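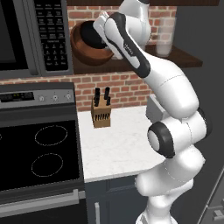
Figura 1. Braço junto à prateleira, com a pinça na taça de madeira.

4.2 Configurar a tarefa "Taça" no simulador Navance

Antes de começar, carregue a cozinha Binell e confirme que o braço está na posição de repouso.

1. Abra o separador Tarefas e escolha Prateleira e bancada.
2. Defina a taça como objeto a mover. Os copos altos da prateleira ficam marcados como obstáculos.
3. Introduza 18 segundos como limite por tentativa.
4. Selecione a vista que abrange a prateleira e a torradeira e prima Guardar vista.
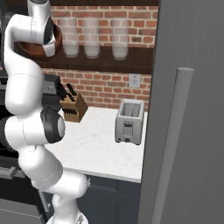

4.3 Executar e avaliar

5. Prima Iniciar. O programa corre 645 tentativas por série.
6. Reveja as tentativas assinaladas a amarelo. Uma taça pousada sobre a placa do fogão conta como falha.
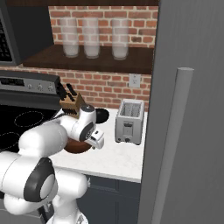 Figura 2. Pinça sobre a taça, na bancada.

Nota: os resultados valem apenas para o simulador. Arrumar loiça numa cozinha real continua a exigir supervisão.

Cuidado: não transfira a tarefa para um braço físico sem concluir o capítulo 2.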